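Pre-run checks, bedside fetch rig, Kolby arm on Pranham base
Sunday, filled in by Ismail. Loubna to countersign

1. Power and E-stop
Battery strap tight: OK
E-stop on base: OK, cuts both motors
E-stop on arm: sticky, second press needed. FIX before next run
Fuse, 3 amp: OK, one spare in tin

2. Wiring
Zedell driver board, screw terminals: OK
Elbow loom: rubbing on bracket again, taped for now. Wants a proper sleeve
Base cable clips: one missing

3. Test area, bedside
Round table in the corner by the bed. Remote at the front, desk phone behind it. Coiled cord is the snag risk, loops out both sides of the phone. Remote is the only pick target, arm not to reach past it. Thin cable from the wall socket goes down behind the table, so keep the base off that side.
Table has a raised rim, set approach hieght to clear it. Gap at the front under the top, top might slide or turn. Don't let the arm lean on it.

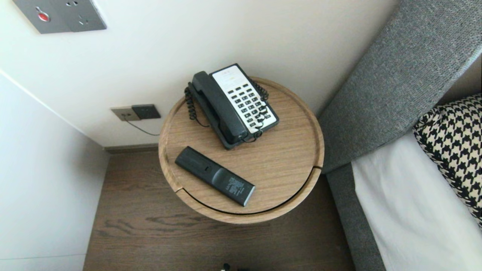

4. Limits
Arm speed cap 108 mm/s: OK
Reach stop 300 mm: reads 268, recalibrate. Loubna has the jig
Floor clear of shoes, leads etc: check again right before start

5. Sign off
Not passed. Arm E-stop and reach stop outstanding, rest can wait til the Zerouali sleeves come.
I.A.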